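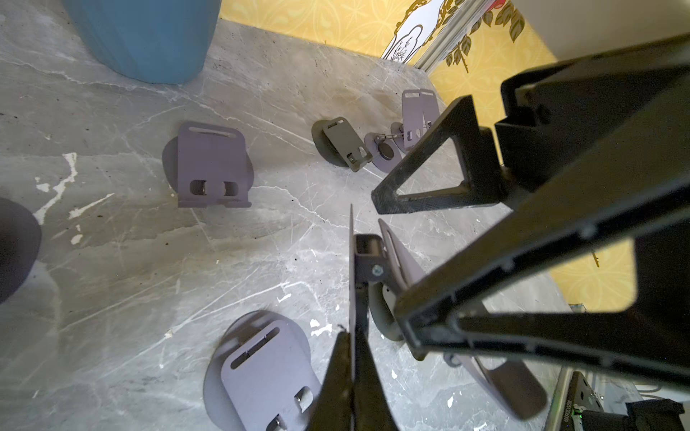 Blick der kleinen Kamera am Greifer: Metallhalter auf einem grau gemusterten Boden, einer davon zwischen den Fingern.

Wie ein Roboter aus Beispielen lernt

Ein Mensch, der einen Metallhalter vom Boden aufheben will, bückt sich und greift zu. Er überlegt dabei nicht, in welchem Winkel die Hand ankommt. Ein Roboter muss für dieselbe Bewegung sehr viele Zahlen berechnen: die Stellung jedes Gelenks, die Richtung des Arms, den Abstand zwischen den Fingern des Greifers. Woher er diese Zahlen nimmt, wird in diesem Text erklärt.

Zwei Wege zum Ziel

Der ältere Weg heißt Programmieren. Jemand schreibt jeden Schritt einzeln auf: Arm nach vorn, Greifer auf, Arm nach unten, Greifer zu, Arm nach oben. In vielen Fabriken wird so gearbeitet, und das geht gut, solange jedes Teil immer genau an derselben Stelle liegt. Liegt das Teil ein Stück weiter links, greift der Roboter daneben. Er führt die Schritte trotzdem aus, denn in seinem Programm steht nichts davon, dass ein Teil auch woanders liegen kann.

Der zweite Weg heißt Lernen aus Beispielen. Dabei schreibt man die Schritte nicht auf. Man macht dem Roboter die Bewegung vor und speichert, was dabei geschieht. Ein Computerprogramm vergleicht später alle gespeicherten Vorführungen und sucht nach Regelmäßigkeiten: Wenn das Kamerabild so aussieht, wurde der Arm meistens dorthin bewegt. Ein solches Programm nennt man ein lernendes System.

In der Gruppe von Sigrun Westerberg wird der zweite Weg benutzt. Die Gruppe arbeitet am Projekt Randum. Der Roboter soll darin lernen, Metallhalter aufzuheben, die ungeordnet auf dem Boden liegen.

Was ist ein Beispiel?

Ein Beispiel ist die Aufzeichnung eines einzigen Versuchs. Sie beginnt, bevor sich der Arm bewegt, und endet, wenn der Halter abgelegt ist oder der Versuch abgebrochen wird. Gespeichert werden im Projekt Randum vier Dinge:

die Bilder der Kamera am Greifer
die Stellung aller Gelenke des Arms
der Abstand zwischen den beiden Fingern
der Befehl, den der Mensch in diesem Moment gegeben hat

Zu jedem Bild gehören also Zahlen. Der Computer muss wissen, welche Zahlen zu welchem Bild gehören. Deshalb bekommt alles einen Zeitstempel. Ein Zeitstempel ist eine sehr genaue Uhrzeit, die mitgespeichert wird. Gehen die Uhren von Kamera und Arm auseinander, lernt das System etwas Falsches, zum Beispiel, dass man die Finger erst schließt, wenn der Arm schon wieder nach oben fährt.

Warum die Kamera am Greifer sitzt

Eine Kamera an der Zimmerdecke sieht den ganzen Raum. Sie sieht aber schlecht, was zwischen den Fingern passiert, weil der Arm davor ist. Die kleine Kamera am Greifer bewegt sich mit. Nähert sich der Greifer einem Halter, wird der Halter im Bild größer. Die Finger sind dabei ebenfalls zu sehen, und das System kann lernen, wie Finger und Teil zueinander stehen müssen.

Einen Nachteil hat dieser Platz auch. Ein Finger kann Teile verdecken, die weiter hinten oder darunter liegen. Oben im Bild schiebt sich der untere Finger vor einen Halter auf dem Boden. Für das System ist das eine Schwierigkeit, mit der es umgehen lernen muss. Es darf ein Teil nicht für verschwunden halten, nur weil es gerade halb verdeckt ist.

Wer führt den Arm?

Beim Sammeln steuert ein Mensch den Roboter. Diese Art der Steuerung heißt Teleoperation. »Tele« kommt aus dem Griechischen und bedeutet »fern«. Der Mensch hält ein Steuergerät in der Hand und bewegt es, und der Arm folgt der Bewegung. Mit einer Taste werden die Finger geöffnet und geschlossen.

Bei Randum übernehmen das Eun-seong Hong und Tormod Hägglund im Wechsel. Dass es zwei Personen sind, hat einen technischen Grund. Jeder Mensch greift ein wenig anders. Tormod Hägglund fährt meist steil von oben an das Teil heran, Eun-seong Hong kommt eher von der Seite. Das System bekommt beide Arten zu sehen und legt sich nicht auf eine fest.

Ein Durchgang, Schritt für Schritt

1. Die Halter werden auf dem Boden verteilt. Sie werden nicht sortiert und nicht ausgerichtet.
2. Der Arm fährt in die Startstellung.
3. Die Aufzeichnung wird gestartet.
4. Der Mensch führt den Greifer zu einem Halter und schließt die Finger.
5. Der Halter wird angehoben und abgelegt.
6. Die Aufzeichnung wird beendet und bekommt eine Nummer.
7. Gunnel Lie trägt ein, ob der Griff gelungen ist.

Nach 17 Durchgängen ist Pause. Wer länger steuert, wird ungenau, und ungenaue Vorführungen ergeben ein ungenaues System.

Warum Metallhalter schwierig sind

Ein Ball sieht von allen Seiten gleich aus. Ein Halter nicht. Die Halter bei Randum bestehen aus einer flachen Platte und einem runden Fuß. In der Platte sind Schlitze und rechteckige Öffnungen. Je nachdem, wie das Teil liegt, sieht die Kamera die breite Fläche, den runden Fuß oder nur eine schmale Kante. Der Halter im Greifer zeigt der Kamera eine dünne Platte genau von der Seite. Auf dem Boden liegen Teile, deren Fläche mit dem Schlitz gut zu erkennen ist. Für uns ist klar, dass es dieselbe Art von Gegenstand ist. Das System kennt am Anfang nur Bildpunkte und muss diesen Zusammenhang erst aus vielen Ansichten herausfinden.

Dazu kommt die Farbe. Grau auf Grau ist für eine Kamera schwer zu trennen. Der Boden hat außerdem ein Muster mit hellen Adern, und eine helle Ader kann auf einem Bild ähnlich aussehen wie eine beleuchtete Metallkante. Auch Schatten stören. Ein dunkler Schatten neben einem Fuß kann wie ein Teil des Fußes wirken.

Man könnte die Teile auf eine einfarbige Unterlage legen. Dann würde das Lernen schneller gehen. Das System hätte aber nur die einfarbige Unterlage kennengelernt und würde auf jedem anderen Boden mehr Fehler machen.

Wie viele Beispiele braucht man?

Eine feste Zahl gibt es nicht. Sie hängt davon ab, wie schwierig die Aufgabe ist und wie verschieden die Beispiele sind. Im ersten Abschnitt des Projekts wurden 200 Beispiele aufgezeichnet. Der Arm fand damit die Halter, griff aber oft am Rand der Platte vorbei. Inzwischen sind es fast 320.

Wichtiger als die Menge ist die Verschiedenheit. Liegt ein Halter in allen Aufzeichnungen an derselben Stelle, lernt das System vor allem diese Stelle. Verändert werden deshalb der Ort der Teile, ihre Lage, ihr Abstand zueinander und das Licht. Siv Kristiansen führt darüber eine Liste. Sie schaut vor jedem Durchgang nach, welche Lage noch selten vorkam, und legt die Teile danach hin.

Was geschieht mit misslungenen Versuchen?

Manchmal rutscht ein Halter aus den Fingern. Manchmal schließt der Greifer zu früh. Solche Aufzeichnungen werden nicht gelöscht. Sie bekommen die Kennzeichnung »misslungen« und einen kurzen Grund, etwa »abgerutscht« oder »zu früh geschlossen«. Das Zuordnen solcher Angaben nennt man Beschriften oder mit dem englischen Wort Labeln.

Beim Lernen dürfen gelungene und misslungene Versuche nicht vermischt werden. Würde man dem System alles ohne Kennzeichnung geben, würde es auch das Fallenlassen nachmachen. Es hat keine Vorstellung davon, was der Mensch eigentlich wollte.

19 Aufzeichnungen wurden ganz aussortiert. Bei ihnen fehlten Bilder, oder die Zeitstempel passten nicht zusammen. Mit ihnen kann man nichts anfangen, auch wenn der Griff selbst geklappt hat.

Vom Beispiel zum eigenen Griff

Sind genug Beispiele vorhanden, beginnt das Training. Der Roboter steht dabei still, es arbeitet nur der Computer. Er nimmt ein gespeichertes Bild und sagt voraus, welcher Befehl dazu passt. Danach vergleicht er die Vorhersage mit dem Befehl, den der Mensch wirklich gegeben hat. Der Unterschied zwischen beiden heißt Fehler. Das Programm verändert seine inneren Zahlen ein wenig, damit der Fehler kleiner wird, und nimmt das nächste Bild. Das wiederholt sich sehr oft.

Einen Teil der Beispiele hält man beim Training zurück. Sie dienen zur Prüfung. Macht das System bei den zurückgehaltenen Beispielen viel mehr Fehler als bei den bekannten, hat es auswendig gelernt. Mit der Schule lässt sich das vergleichen: Wer nur die Lösungen der geübten Rechenaufgaben im Kopf hat, kommt bei neuen Aufgaben nicht weiter.

Zuletzt wird am echten Arm geprüft. Die Halter werden neu verteilt, das Steuergerät bleibt liegen, und der Arm bekommt seine Befehle vom lernenden System. Eine Person steht dabei am Notausschalter. Greift der Arm daneben, wird die Lage der Teile notiert und später als neues Beispiel vorgemacht.

Wörter zum Nachschlagen

Greifer: die »Hand« eines Roboters, oft mit zwei Fingern
Gelenk: Stelle, an der sich der Arm drehen oder beugen kann
Teleoperation: Steuern eines Roboters durch einen Menschen mit einem Steuergerät
Zeitstempel: gespeicherte genaue Uhrzeit eines Bildes oder einer Zahl
Labeln: Aufzeichnungen mit Angaben versehen
Training: das Anpassen des lernenden Systems mit Hilfe der Beispiele

Zum Ausprobieren

Ihr braucht zwei Personen, ein Tuch für die Augen und mehrere Löffel. Die erste Person verbindet sich die Augen. Die zweite verteilt die Löffel auf dem Tisch und gibt nur Befehle wie »links«, »vor«, »tiefer«, »zu«. Schreibt alle Befehle auf, bis ein Löffel gegriffen ist. Legt die Löffel danach anders hin und gebt dieselben Befehle noch einmal vor. Notiert, wo die Hand diesmal ankommt.

Stand: 23. September 2022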